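Speaker notes: Who Holds the Sticks?
Talk for the Thursday afternoon session, Skodstead staff meeting
Ivar Nordin

Start without slides. Let people sit down. Say where I work and what I do there: shift lead at Renach, kitchenware returns and hotel linen, 7 years on the floor before I got a desk. I'm not an engineer and I won't pretend to be one when the questions come.

Opening line, more or less: "Last February we were told the boring part of our jobs was going away. I'd like to tell you where it went."

Slide 1, the promise
Read the sentence from the vendor deck out loud, slowly. "Your people will be freed for higher-value tasks." Ask for hands: who has heard this one at their own place? Wait. Ask who can name the task they were freed for. Wait longer.

Don't mock Imow by name more than once. They were polite and they answered the phone.

Slide 2, what we do now
Before the project we had 5 people on sorting. After it, we had the same 5 people, and two of them spent their shifts teaching. Teaching here means picking things up with a gripper in your hand and putting them where they belong, over and over, so there's a recording for a machine to learn from. Utensils into a holder, mostly. Larasati Wibisono did more of it than anyone and she gave me permission to quote her: "I used to do this with my fingers and it took a second."

Go to the picture and keep quiet for a moment.
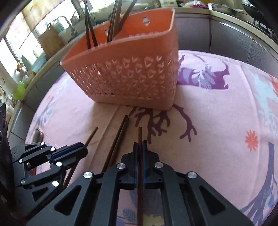

Chopsticks and storage basket, two hand-held grippers at work.

Talking points while it's up:
Ask the room how many of them have been trained to use a tool like that. Then ask how many have been trained to use chopsticks. Small laugh, move on.
Look at how thin the thing is that the gripper has to hold. A wrist does half of this job and you don't notice until you've swapped your fingers for two pads.
Four are standing in the basket. Someone's hands are on the other end of those grippers, and that someone is on an hourly wage.

Slide 3, the number everybody likes
1,341 recordings. That was the figure in the newsletter, with a photo of cake. It's a real number and people worked hard for it. My trouble is that it counts what the project got from us. I asked for the other column – sore wrists, missed breaks, shifts where the regular sorting piled up by the door – and there wasn't one. (If the manager from Tôn is in the room, be fair: they did add a comment box later.)

Slide 4, what changed for people
Go slowly here, this is the part I came for.
The pace. Sorting had a rhythm and you could talk. With a gripper in each hand you can't scratch your nose, let alone chat.
The skill. Larasati can spot a warped stick by feel. A gripper doesn't pass that on to her. So she was, for a while, a beginner at a job she had done for years. She found that hard and she was right to.
The pay. No change. I asked twice. The answer was that teaching counts as "light duties."
The good bit, and I should say it: two people liked it a lot and got better hours out of it. One has asked to stay on.

Slide 5, questions I'd ask before signing
Who owns the recordings after somebody quits?
If the machine learns from one person's way of doing it, does that person get anything?
Who does the normal work while the teaching goes on?
What happens on the day it drops things, and who picks them up?

I expect pushback on the second one. The usual reply is that we never paid people extra for training a new hire. True. We also never had a new hire who could be copied 50 times.

If there's time: the story of the Monday trays. If not, skip it, it isn't that good.

Closing
I'm not asking anybody to send the machines back. I want the teaching hours written into the rota under their own name, with their own rate and a proper break. Put the request up on the screen and leave it there through the questions.

Reminder to self: water, clicker, and give Larasati the microphone first.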